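The Red Drawers

The last thing left to pack in the house at Mavthorpe was the little red cabinet, and it had been the last thing left for most of September.
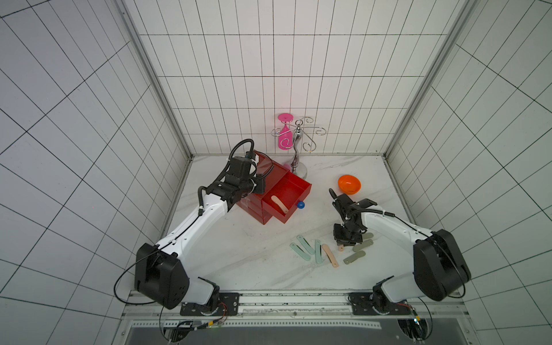
Leonidas told her on the phone that she should take it or leave it, but she should stop calling him about it. It was a plastic cabinet. You could get another one for less than the gas it would take to haul this one to Bilyk. He said this kindly enough, and then he asked whether she had found the deed to the boat.

She had not found the deed to the boat. She had found the electric bills going back to before either of them was born, and a coffee can of keys, and her mother's winter coat with a bus ticket from Osenura in the pocket. She put the ticket in her own pocket and the coat in the donation bag.

"It isn't in the desk," she said.

"Try the drawers again."

"Which drawers?"

"The red ones. You just said you had them in front of you."

She had them on the kitchen floor. She pulled the top drawer by its blue knob and it came out easily, all the way. Their mother had kept stamps in it once, then buttons, then seeds in folded envelopes. Now there was one flat stick, the color of a peach. She told Leonidas there was a stick.

"What kind of stick?"

"Flat. For marking the rows, I guess."

"Does it say anything?"

She turned it over. On one side, in pencil, their mother had written 60 and then crossed it out and written 90. That would be days. Mrs. Dimitriou had never believed what was printed on a seed packet. She planted, she waited, and she wrote down what she got.

"Ninety," she said.

"Ninety what?"

"Days, I think. For whatever it was."

He was quiet for a bit. She could hear a television on his end, and then she couldn't.

"Leeks," he said. "Dad always said they'd be ready when school let out and they never were."

She sat down with her back against the stove. The lower drawers were shut and she opened them one after another, because he asked her to. There was no deed. There was a roll of tape gone yellow, and a receipt from Nutalier for nearly 1000 bricks, which must have been the wall by the lane. She read him the receipt. He wanted to know what they had paid, and when she told him he laughed and said that couldn't be right.

At 2 the man came for the table and chairs. He had brought his own blanket and he wouldn't take any help getting them through the door. He looked at the cabinet and asked if it was going too.

"No," she said. "That one's mine."

She put the stick back in the top drawer and ran tape around the whole cabinet so nothing would slide open on the road. It went on the passenger seat. She was past the brick wall before she remembered the can of keys, and she turned the car around and went back for it.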